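Home » Automation Test Cell » Forms and Checklists » Gripper Comparison: Pre-Run Inspection

Gripper Comparison, Two-Arm Tabletop Cell
Pre-Run Safety and Inspection Checklist, with Inspector's Comments

Site: Rarville
Cell: 3
Inspection period: March
Inspector: Oluf Brynjólfsdóttir
Form number: 1442
Units under comparison: Zeteck parallel gripper; Toft parallel gripper
Controller: Ivotora, both arms

Scope

This checklist is to be completed before each comparison series and again whenever a gripper, cable or controller setting is changed. Every item shall be marked Pass, Pass with comment, or Hold. An item marked Hold stops the series until the inspector has signed it off. Operators may add remarks but may not change a mark.

Section A. Mounting and structure

A1. Arm bases secured to the rail, no movement by hand. Pass.

A2. Bracket screws present and torque-marked. Pass with comment.
Comment: The torque marks were worn on one bracket. They were renewed during the inspection.

A3. Mounting rail free of cracks and burrs. Pass with comment.
Comment: Surface scuffing only. The marks come from repeated repositioning of the bases and do not affect the clamping faces. No action.

A4. Table stable and level. Pass.

Section B. Cables

B1. Cable insulation undamaged along its full length. Pass.

B2. Enough slack at the wrist for full rotation. Pass with comment.
Comment: The loop near each base is generous. Operators should watch it when the arm is folded back, as the slack then swings outward on the operator's side of the rail. A second tie point is requested.

B3. Connectors seated and locked. Pass.

Section C. Controller and stops

C1. Emergency stop cuts power to both arms. Pass.
Comment: Tested from each operator position, 2 trials per position.

C2. Base indicators show ready before motion is enabled. Pass.

C3. Speed limit loaded and confirmed on the controller screen. Hold, later Pass.
Comment: The controller had kept the settings of the previous series after a restart. Profile 345 was reloaded and the restart repeated with the correct result. Until the supplier has replied, the active profile shall be read aloud and written in the log before the first motion of each session.

C4. Shared zone between the arms defined and enforced. Pass.

Section D. Grippers

D1. Fingers aligned, pads intact and clean. Pass with comment.
Comment: The Toft pads show light wear at the tips. They are within limits but should be replaced before the next series, so that wear is not mistaken for a difference between the designs.

D2. Grip force set to the value in the test plan. Pass.

D3. Gripper holds its load on loss of power. Pass with comment.
Comment: Both designs held a rigid block. With thin film the Zeteck unit relaxed slightly before settling. This is acceptable for light items and is to be recorded as a comparison result – it is not treated as a fault.

Section E. Workspace and test items

E1. No sharp or heavy items within reach of the arms. Pass.

E2. Ceramic items checked for chips and cracks. Pass.
Comment: Any ceramic item that is dropped or struck shall be withdrawn, whether or not damage can be seen.

E3. Soft and flexible items suitable for the test. Pass with comment. 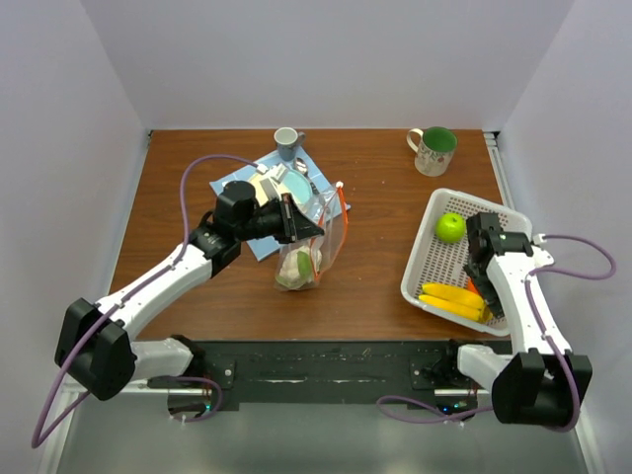
Flexible packaging remains the hardest class of item to compare fairly. A bag that is gripped a little lower folds in a different way, and the result then depends more on the starting position than on the gripper. The starting position shall therefore be set by the same operator for both units within a series. Bags with a stretched or torn seal are to be discarded.

E4. Food items and stand-ins free of leaks and loose parts. Pass.

E5. Operators clear of the table before motion is enabled. Pass.
Comment: One operator reached in to straighten an item while the controller was enabled during setup. The arms were not moving. The rule was repeated to all present: disable first, then reach.

Open actions

1. Fit a second cable tie point on each arm (B2).
2. Obtain a written reply on the retained settings (C3).
3. Replace the Toft finger pads (D1).

Result: Released for the comparison series, subject to the logging requirement under C3.

Signed: Oluf Brynjólfsdóttir, Inspector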